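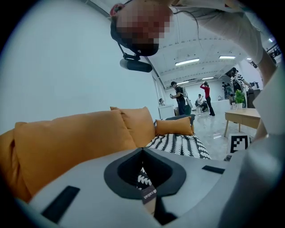
Detlow will open a lending room for throws, pillows and other sofa textiles at its Kincaid Street store in Duvthorpe on the first Saturday in February. Residents will be able to borrow a piece, keep it on their own furniture for 27 days and then bring it back or buy it at a reduced price. Zigzag patterns in black and white, like the fabric with the small dark callali tag seen against the orange sofa, will be on the shelves with solid colors, stripes and checks. The service is free to anyone with a Duvthorpe or Trotdale address.

The lending room takes over the former lamp department on the ground floor of the store. It will open with 91 throws and a smaller selection of pillows, in sizes to suit armchairs, loveseats and full-length sofas. Borrowers may take one throw and up to two pillows at a time.

Detlow decided to offer the service after a survey of customers in both towns last fall. The company received 1,661 replies. The most common complaint about buying a throw was that the color looked different at home. Customers also said that they had trouble judging size from a folded package, and that a pattern they liked in the store was too busy once it was spread across the seat.

"A throw on a store shelf is folded up small, and you see one corner of the pattern," the company said. "Laid over a sofa it is a large piece of fabric in the middle of the room. We would like people to see it there before they pay for it."

Staff at the lending room can suggest pieces to try. Customers are asked to bring a daylight photo of the sofa and the measurement of the seat from arm to arm. A swatch or a removable cushion cover is even better if there is one. Strong sofa colors, such as orange and dark green, will have their own shelf of suggested pairings, with most of the choices in black, white, gray and tan.

Each item goes out in a cotton bag with a card giving its size, fiber content and washing directions. The maker's label and any packaging insert stay with the item so that a borrower who decides to buy has everything that came with it. Borrowers do not need to wash anything before returning it. Detlow will launder every piece between loans at its Trotdale warehouse, following the maker's directions, and check it for pulled threads and stains.
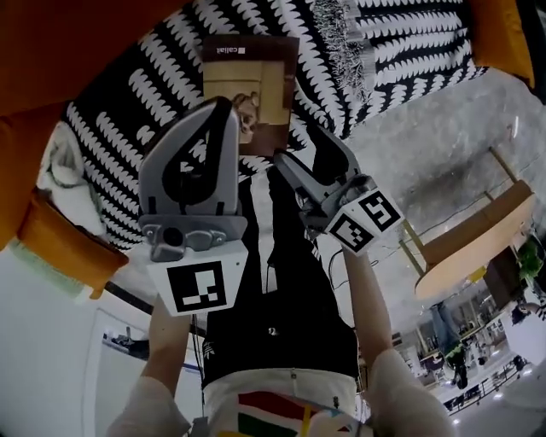 How should a throw be folded for return?

Fold it in half lengthwise twice, then fold it from each end toward the middle, with the label on the outside. It should then fit in the bag it came in.

Customers who find that hard to manage with the larger sizes can hand the throw over loose at the desk. There is no charge for this. The folding directions are also printed inside the flap of the bag, and a long table next to the return desk will be kept clear for people who prefer to fold at the store.

A late item costs 10 cents a day, up to the sale price of the item. Normal wear is expected and will not be charged. If a throw or pillow is torn or badly stained, the borrower will be asked to pay half the sale price and may keep it. Loans can be renewed once, provided there is no waiting list for that piece.

The room will also have a full-size sofa where visitors can try a throw in different positions before borrowing it. Staff will set it up in a new way each week. The first few arrangements will deal with the placing of patterned throws, which the survey showed to be the item people were least sure about.

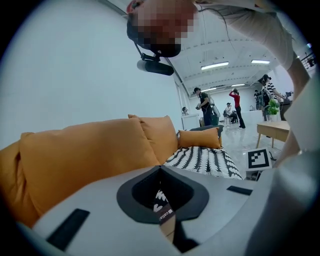
One arrangement spreads the throw flat over the seat and leaves the back cushions bare. Another folds it into a long strip and hangs it over one arm, which works well on smaller sofas and keeps the pattern to one side. The third lays it along the top of the back. Detlow suggests pairing a bold pattern with plain pillows, including one in the same color as the sofa and one in gray or another quiet shade. Printed sheets with measurements for each arrangement will be available to take home.

Families with pets should mention this when they borrow. Certain pieces with a looser weave catch easily on claws, and these are marked on the card. A group of sturdier throws will be set aside for homes with cats and dogs and washed separately from the rest.

Registration takes a few minutes at the desk and requires proof of address. No deposit is needed. Items can be reserved in person or by phone, and will be held until closing time on the following day. Returns may be made at Kincaid Street or at the Trotdale warehouse counter, but borrowing will be at Kincaid Street only for now.

The lending room will keep the same hours as the store and close half an hour before the main doors. Parking is behind the building, with a step-free entrance on that side.

Detlow sells furniture and household textiles in Duvthorpe and the surrounding area. Press inquiries may be made at the Kincaid Street store during opening hours.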